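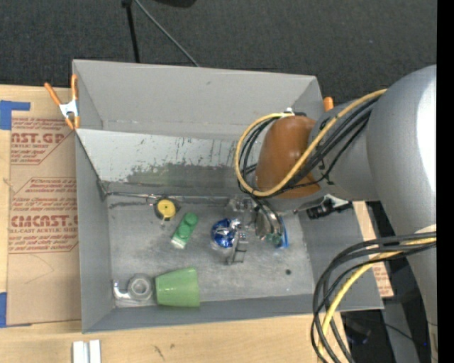 Karnis übernimmt Mehrheit an Lomlow - Standort bleibt erhalten

2. April 2024 - Die Karnis Versandverpackung AG hat die Übernahme der Mehrheitsanteile an der Lomlow Mehrweg GmbH abgeschlossen. Ein entsprechender Vertrag war bereits im Dezember unterzeichnet worden und stand seither unter dem Vorbehalt der kartellrechtlichen Freigabe. Diese liegt nun ohne Auflagen vor. Über den Kaufpreis haben die Parteien Stillschweigen vereinbart.

Lomlow betreibt ein Pfand- und Rücknahmesystem für Mehrwegbehälter, das sich an mittelständische Händler, Apotheken und Werkstattbetriebe richtet. Zum Jahresende waren 3.811 Betriebe an das System angeschlossen. Das Unternehmen beschäftigt 239 Mitarbeiterinnen und Mitarbeiter, die sämtlich übernommen werden. Die bestehenden Betriebsvereinbarungen gelten unverändert fort.

"Mit Lomlow gewinnen wir einen Partner, der die Rückführung von Behältern über viele Jahre aufgebaut und im Alltag erprobt hat", erklärt Elfriede Hollenstein, Vorstandsvorsitzende der Karnis Versandverpackung AG. "Unsere Kunden fragen zunehmend nach Lösungen, bei denen sie sich um Reinigung, Prüfung und Rücktransport nicht selbst kümmern müssen. Diese Leistung können wir künftig aus einer Hand anbieten."

Die Geschäftsführung von Lomlow verbleibt bei Raed Darwish, der das Unternehmen gemeinsam mit Ruba Hijazi gegründet hat. Beide Gründer halten weiterhin eine Minderheitsbeteiligung. Ruba Hijazi wechselt in den neu gebildeten Beirat, dem außerdem Yara Zoubi als Vertreterin der bisherigen Finanzinvestoren angehört. Der Beirat tritt erstmals nach der ordentlichen Hauptversammlung der Karnis Versandverpackung AG zusammen.

"Für unsere Vertragspartner ändert sich zunächst nichts", betont Raed Darwish. "Ansprechpartner, Abholrhythmen und Pfandsätze bleiben bestehen. Bereits ausgegebene Behälter behalten ihre Gültigkeit und können an allen bekannten Annahmestellen zurückgegeben werden."

Das Netz der Annahmestellen soll im laufenden Geschäftsjahr um 17 Standorte erweitert werden. Vorgesehen sind vor allem Regionen, in denen Karnis bereits eigene Auslieferungslager unterhält. Dort können Leerbehälter auf der Rückfahrt aufgenommen und den bestehenden Waschanlagen zugeführt werden. Die Planung verantwortet Dewanti Pattinasarany, Leiterin Logistik bei Karnis. Nach ihren Angaben werden die ersten neuen Annahmestellen den Betrieb aufnehmen, sobald die Mietverträge für die Zwischenlager geschlossen sind.

Die Abrechnung der Pfandbeträge erfolgt weiterhin über die Buchungsplattform des Dienstleisters Itgate. Eine Zusammenführung mit dem Kundenportal von Karnis ist vorgesehen, ein Termin steht jedoch noch nicht fest. Angeschlossene Betriebe werden rechtzeitig schriftlich informiert. Zugangsdaten und Kundennummern müssen bis dahin nicht geändert werden.

Bei der Transaktion wurde die Karnis Versandverpackung AG von der Kanzlei Khalaf rechtlich beraten.

Über Karnis
Die Karnis Versandverpackung AG entwickelt und vertreibt Transport- und Lagerverpackungen für Handel und Gewerbe. Das Unternehmen befindet sich mehrheitlich in Familienbesitz.

Über Lomlow
Die Lomlow Mehrweg GmbH vermietet, reinigt und prüft Mehrwegbehälter und organisiert deren Rückführung.

Pressekontakt
Karnis Versandverpackung AG
Unternehmenskommunikation
Abdruck honorarfrei, Belegexemplar erbeten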